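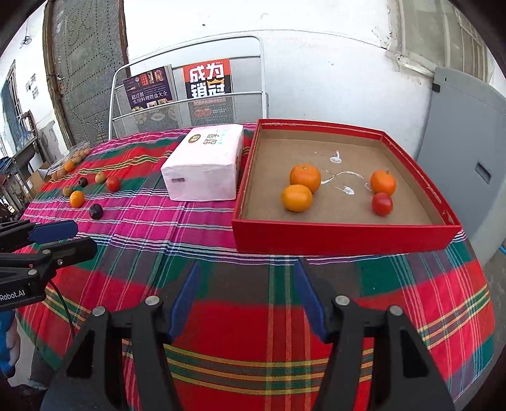
*Blue pads on both fingers, with oranges and a tomato waiting in the red tray.*

I'll say it loudly: the pads are the best part of a gripper, and they deserve far more love than they get! People ask me about motors and software all day. Hardly anyone asks what touches the fruit.

My routine takes 20 minutes on a Sunday. I wipe both pads with a damp cloth, check the edges for lifting, then put a wrench on each pivot bolt — a light one, no heroics. Then I open and close the fingers 8 times by hand and feel for grit. Kwabena Kpodo taught me that last step back at Stuvex, and I still get a kick out of it. You learn so much through your fingertips.

I change pads in pairs, always. A fresh pad facing a tired one will roll a plum sideways, and you'll spend two hours blaming the calibration (I did, in April). Swap both, run five slow picks on something soft, and watch how gently a tomato can be held. I never get bored of it.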